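Section 4. Fitting the bag and sorting the first bottles

Before you start this section, the bin must be unpacked and washed (Section 3). The bin of the Lulness set is delivered without bags. Any thin household bag can be used if its opening is wider than the rim of the bin. The bags from Diltari, order number 1159, fit well, and they are sold on a roll of 21.

4.1 Choosing the place for the bin

1. Put the bin on a flat, hard floor. On a thick carpet it can lean when the bottles are only on one side.

2. Leave free space on the side from which you will drop the bottles. A hand holding a large bottle needs more room than an empty hand.

3. Pick up small things from the floor near the bin, for example toys, lids and socks. They are easily taken away together with the bag on collection day.

Note: Do not place the bin directly beside a heater. The plastic of the bin becomes soft with time and the rim loses its round shape.

4.2 Fitting the bag

1. Tear one bag from the roll and open it fully. Shake it one time so that air goes in.

2. Lower the bag into the bin until the bottom of the bag touches the bottom of the bin.

3. Fold the upper part of the bag over the rim, all the way round. The bag should hang down on the outside by the width of one hand or more.

4. Press with your flat hand inside the bag, along the wall, to let the air out. If a big air bubble stays under the bag, the bag will rise and the first bottles will pull it down from the rim.

5. If the bag is much too wide, gather the extra part on one side and make a loose knot. Do not use tape. The glue stays on the rim and is difficult to remove.

Caution: Keep unused bags away from babies and small children. Danger of suffocation.

4.3 Preparing the bottles

1. Empty the bottle completely. Turn it over the sink and wait until it stops dripping.

2. Rinse bottles which had milk, oil or juice inside. For water bottles this is not necessary.

3. Labels may stay on the bottle.

4. Screw the cap back on, if your local collection accepts it. In some towns the caps are collected separately – please check the leaflet from your town before the first use.

5. Do not throw wrappers and paper in the same bag if your town asks for bottles only. Use the second bin of the set for them.

4.4 Putting the bottles in the bin

1. Hold the bottle around its body and bring it over the rim with the cap end down. In this position a bottle goes more easily between the bottles already lying in the bag.

2. Let the bottle go when it is over the opening. Do not throw from far. A bottle which hits the rim can pull the bag inside.

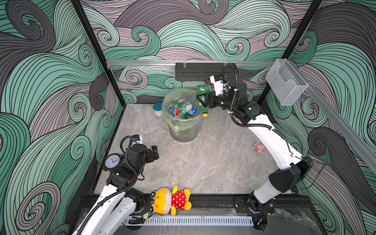
Maarja Kuusk asks whether the bottles should be pressed flat first, as her family has always done it at home. Our answer: only if your town allows this. Where bottles are returned to a machine for deposit, they must keep their shape and the code on the label must be readable. If there is no deposit, you may press them. Open the cap, press slowly from the middle, and close the cap again while the bottle is flat.

3. When the bottles reach the rim, stop. Do not push them down with the foot – the bag can break at the bottom, and the bin can fall over.

4.5 Changing the bag

1. Unfold the bag from the rim and pull the edges up together.

2. Hold the bin with one hand and lift the bag slowly with the other. If it sticks, move it a little left and right.

3. Close the bag with a knot.

4. Look at the bottom of the bin. If there is liquid, wipe it with a damp cloth and let the bin dry before you fit a new bag.

Note: We suggest one fixed day for changing the bag, for example Sunday in the evening, also when the bag is only half full. In warm months the smell comes quickly, even from rinsed bottles.

Spare bins can be ordered under part number 2684. For cleaning of stains and removal of old stickers, see Section 5.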